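Games night is moving

Hello from a very full kitchen table! I've got two bits of news this time, and the big one is that our games night is leaving the back room at Griltard. The new lease wanted more than we could ever scrape together from the snack jar, so starting in November we'll be at the Ambrose Hall in Valtley, just up the hill from the bus stop. I went to look at it last week and I'm a bit in love with it. Big windows, proper heating, and a kettle that doesn't trip the lights (those of you who were there in the spring will know).

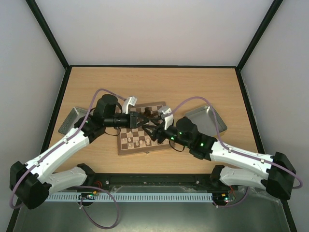 Parking is the one thing I'm still fretting over. The lot behind the hall only holds a few cars and the bakery gets first pick of it until six, so if you can share a ride, please do. I'm happy to pick up anyone on the Fledotness side of town, just write back and tell me where to stop.

The other bit of news is the fall swap. Bring up to 3 games you don't play anymore, with all the pieces in the box if you can manage it, and take home the same number. Puzzles count too. Last year I came home with a 400-piece lighthouse and lost most of a long weekend to it, and I'd do it again!

Entry is still $2 at the door, kids free. If you can come early and help carry chairs, I'll save you a slice of the lemon cake.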